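Felwood, zweiter Stock, Sonntag kurz nach vier. Meriem Naciri hat eigentlich keine Zeit, sagt sie gleich an der Tür. Kaffee gibt es trotzdem. In der offenen Werkstatt baut sie seit dem Winter an ihrem Arm, Projektname Skolier, "fragt nicht, war der Dateiname vom ersten Druck".

Gelernt hat sie was ganz anderes, Orgelbau, danach Umschulung, jetzt halbtags in der Arbeitsvorbereitung bei Krasniqi. Der Rest der Woche gehört dem Arm. Oder dem Drucker. "Je nachdem, wer gerade zickt."

Warum überhaupt selber bauen? Fertige Bausätze gibts ja. "Klar. Hatte ich auch im Warenkorb. Aber ich wollte die Teile ändern können. Wenn mir ein Finger nicht passt, druck ich abends einen neuen und morgens ist er dran." Die Gelenke sitzen auf Servos, die Struktur kommt komplett aus dem Drucker, alles weiß. Weil die Rolle halt weiß war. Für sämtliche Teile sind 253 Druckstunden zusammengekommen, Fehldrucke mitgerechnet, sie hat eine Liste.

Die Aufgabe zum Üben ist immer dieselbe: farbige Holzwürfel, greifen, anheben, neben einen gleichfarbigen stellen. Klingt nach Kindergarten. "Ist es auch", sagt Naciri und lacht. "Aber mach das mal mit einem Greifer, der an den Spitzen Spiel hat."
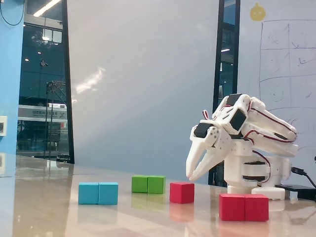
"Das Anfahren ist nicht das Problem", sagt sie. "Du kommst von oben, die Spitzen gehen links und rechts runter, alles schön. Und dann machst du zu, und der Würfel dreht sich dir weg. Da hab ich zwei Wochen dran gesessen." Geholfen hat am Ende weniger Kraft, langsamer schließen, und die Innenseiten der Finger mit feinem Papier angeschliffen. Die spitzen Finger will sie behalten. Breite greifen zwar sicherer, kommen aber nicht zwischen zwei Würfel, die eng stehen.

Gekostet hat der Spaß bisher um die 300 Euro, ohne Drucker, der gehört der Werkstatt. Am teuersten waren die Servos. Zwei sind ihr im Juli durchgebrannt, selbe Woche, beide am Ellenbogen. "Zu viel Hebel. Ich hatte den Oberarm verlängert, weil ich dachte, Reichweite ist toll. Reichweite ist nicht toll." Der Arm ist jetzt wieder kurz.

Und die Beschriftung? Da wird sie ernst. Anfangs lagen alle Servos in einer Kiste, sahen gleich aus, hatten aber unterschiedliche Nullpunkte. Einmal vertauscht, und der Arm fährt beim Einschalten gegen den eigenen Sockel. Seitdem Etikett und Stift, jeder Servo kriegt seine Nummer, bevor er eingebaut wird. Keine Ausnahme, auch nicht nachts um eins.
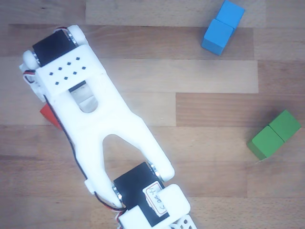 "Kabel ist das nächste Thema", sagt sie. Die Leitungen laufen außen am Gehäuse lang, das war nicht der Plan. Innen wäre Platz gewesen, aber bei jedem Umbau alles neu durchfädeln, nee. Also Klipse, selbst gezeichnet. Schlaufen an den Gelenken, lieber etwas zu lang als zu kurz. Abgerissen ist ihr seither nichts mehr.

Die Steuerung läuft über ein kleines Programm, das sie Wedinis nennt. Selbst geschrieben, "unschön, aber ich verstehs noch". Positionen von Hand anfahren, speichern, abspielen. Mit Kamera soll es irgendwan auch gehen, im Moment stellt sie die Würfel aber noch auf feste Punkte.

Ob sie die Dateien rausgibt? Ja, wenn der Ordner aufgeräumt ist. Also wann? Schulterzucken. Erst mal kommt das Handgelenk neu, die Halterung ist ihr zu weich, sie hat schon eine dickere gezeichnet. Der Drucker ist bis morgen früh belegt. Sie schaut auf die Uhr, stellt die Tasse weg und sucht den Inbusschlüssel.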